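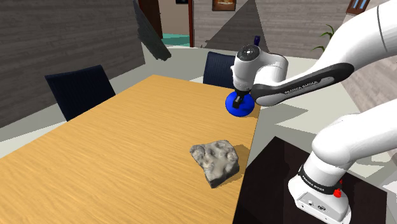 Nekik Polling Booth, Model 3
Catalogue number: 2414
Supplied by Colletley Election Equipment

Home > Polling place equipment > Booths and screens > Nekik Model 3

Overview

The Nekik Model 3 is a single-voter booth for use in local and national elections, referendums, party selection meetings and union ballots. It is supplied flat, stands on its own four legs and is put up without tools. One trained member of staff can have it ready in a few minutes.

The booth is screened on three sides. The writing shelf is set back from the open side so that a voter of average height shields the ballot paper while marking it. The side screens extend past the front edge of the shelf.

The Model 3 replaces the Model 2, which is no longer sold. Side screens and leg sets for the Model 2 remain available from the spares list.

Specification

Shelf width: 681 mm
Shelf depth: 558 mm
Shelf height: two settings, standing and seated
Frame: aluminium tube, powder coated
Screens: twin-wall polypropylene, white or grey
Feet: rubber, non-marking
Pencil holder: fitted, right or left hand
Notice holder: one, rear screen, portrait

The seated setting is intended for voters who use a wheelchair or who prefer to sit. We advise that each polling place has no fewer than one booth at this height from opening until close of poll. The setting is changed by means of the sprung buttons on each leg. All four legs must be set to the same height before the booth is used.

What is supplied

Each booth is delivered in a carry bag with the frame, the folding screen, the shelf, a spare set of feet and a printed assembly sheet. Pencils, notices and lighting are not included.

Optional items

Clip-on shelf light, battery powered
Large-print notice frame
Tactile voting device bracket
Joining clips, for booths placed side by side
Wheeled storage cage

Joining clips are recommended where booths are placed in a row. Booths placed back to back do not need them, provided that the floor is level.

Placing the booths

The presiding officer should be able to see the outside of every booth from the issuing desk and should not be able to see any shelf. Booths should not stand with the open side facing a window, mirror or public corridor. A clear turning space should be kept in front of any booth set at the lower height.

Posters and leaflets left by voters should be removed at regular intervals during the day. The notice holder is for official guidance only.

Care and storage

Screens may be wiped with warm water and a mild detergent. Solvent cleaners will cloud the surface and are not covered by the guarantee. Booths should be dry before they are returned to their bags. They may be stored upright or flat, but nothing heavy should be placed on top of the folded screens.

Hire

The Model 3 may be hired for a single poll or for a fixed term. Hire charges cover delivery before polling day, collection afterwards and the replacement of worn feet and screens. Authorities holding polls in May should place their hire request early. Orders for by-elections called at short notice are met from the reserve held at our Messina Road depot, subject to stock.

Ordering and delivery

Orders are accepted from councils, returning officers, political parties, trade unions, schools and student bodies. An official purchase order is required for account customers. Other customers are asked to pay in full before dispatch. Prices are given on request and depend on quantity and delivery address.

Printed screens bearing the name or crest of an authority are made to order and cannot be returned. Screens bearing party colours or slogans are not supplied for use in public elections.

Contacts

Sales and quotations: Cinzia Negri
Hire and short-notice orders: Awuor Temba
Spares and guarantee claims: Celeste Bastos

The office is closed on Sunday, except where a poll is due in the week that follows.

Related products

Claltari ballot box, lockable
Issuing desk screen
Polling place sign set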